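Wiegand Household Forum > Laundry and Closets > Folding

Tank tops that won't stay folded

gwiegand
Posts: 419
Aug 28, 2019

T-shirts I have under control. I fold the sides in, fold up from the hem, and they sit in the basket on edge like files. Tank tops are the problem. The shoulders are narrow and the armholes are cut so deep that there's no straight edge to fold to. By the time I get the basket to the dresser, every tank has opened up and slid under the shirts.

The worst one is olive green with dark gray trim at the neck and armholes. The trim is heavier than the body of the shirt, so the top half pulls away from the fold. I've been laying it out flat with the neck at the far side and taking hold of both bottom corners, then bringing the hem up toward the neck. 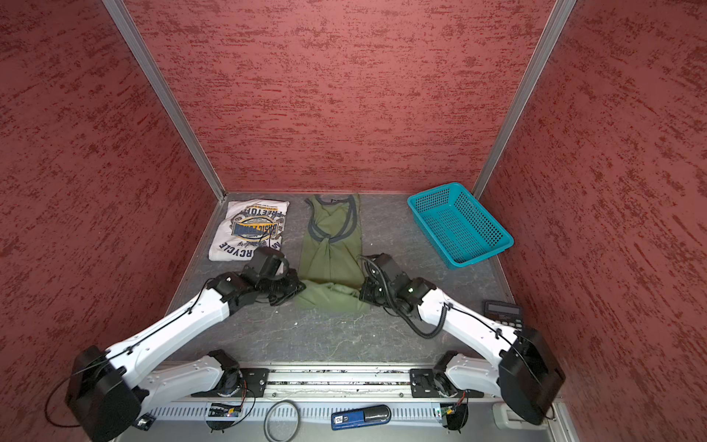 The hem is where it goes wrong. If the two corners don't come up at the same speed the middle bags out, and I end up with a lump that has to be shaken out and started over. I have tried folding it lengthwise first, but then the armholes don't line up and I get a bulge on one side.

How do the rest of you do these? I don't want to hang them. The closet rod is full.

cirillo_g
Posts: 2000

Lengthwise first is correct. You have to match the side seams and ignore the armholes. Once the side seams are on top of each other, the armholes can do what they want. Then fold in thirds from the hem, not in half.

I did laundry at a small hotel for a few years and we had staff tanks for the pool people. Same fold every time, and they stacked fine.

sreuter
Posts: 106

I don't agree about thirds. With a thin knit, thirds leaves the neck on the outside and the straps flop. Fold it in half lengthwise, then bring the straps DOWN to the middle of the body first. Now you have a rectangle. Roll it from the strap end. The hem goes on the outside and holds the roll.

cirillo_g

Rolling puts a crease across the front.

sreuter

Not if you roll it loose. I wear mine to work under a shirt and nobody has ever said anything about a crease.

vpfeiffer
Posts: 500

Question for the OP, what are you folding on? A slick counter is bad for this. The fabric slides ahead of your hands and you can't get the hem straight. I fold on top of a bath towel. It grabs the knit just enough.

gwiegand

Smooth surface, yes. I hadn't thought of that. The T-shirts don't care but they're a thicker cotton. I'll try the towel tonight.

s_gerlach
Posts: 106

Can I put in a word for not folding them at all? Tank tops are undershirts or gym shirts. I have a shallow bin in the drawer and they go in loose. It saves me ten minutes a week and they're under something else when I wear them. My sister-in-law bought a Girkora folding board and used it twice.

cirillo_g

If you don't fold them you can't see what you have. Then you buy more.

s_gerlach

They're all gray. I know what I have.

gwiegand

Tried it on the towel. It helps, the hem stayed put and I got the lengthwise fold on the first go with the gray ones. The green one still fights me. If I pick it up by one spot to move it over to the basket, everything I did comes undone and it's a heap again.

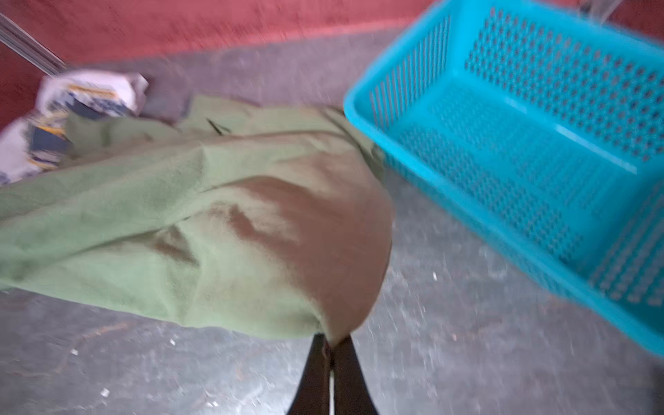
Green fabric bunched up next to the turquoise basket.

So moving it is a separate problem from folding it. With T-shirts I slide a hand under the whole stack. The tank is too floppy for that by itself.

vpfeiffer

Put the basket closer and turn it so the long side faces you. Fold the tank, lay a folded T-shirt against it and move the pair together. The T-shirt acts as a board.

Also, which basket is that? I had one of the Tradari ones and the rim cracked at the corner after a winter in the garage.

gwiegand

No label on it that I can find. It came with the house. The plastic is a little flexible but no cracks so far.

The pair idea is good. I'd have to match the widths, so the T-shirt would need to be folded narrower than I do now.

sreuter

Or roll it and then you can pick it up with one hand and drop it in. I'm just going to keep saying it.

cirillo_g

And it will unroll in an open basket as soon as you carry it up the stairs.

sreuter

Then fill the basket. They unroll when there's room for them to unroll. Pack them in a row along one side with the shirts against them.

gwiegand

I'll do half of the load your way and half Gerardo's way and see which ones are still together on Sunday's list. Sorry, that's the chore list on the fridge, it's when the drawers get put away.

s_gerlach

The bin is still available as an option.

vpfeiffer

One more thing. Check that green one for twist. Hold it up by the shoulders and see if the side seams hang straight. If they wander around to the front, the knit is twisted from the wash and no fold is going to come out square. I have two Vornent undershirts like that. I match the edges of the cloth on those and leave the seams wherever they land.

gwiegand

Just held it up. The left seam comes forward by the width of two fingers at the hem. I'll go by the edges from now on.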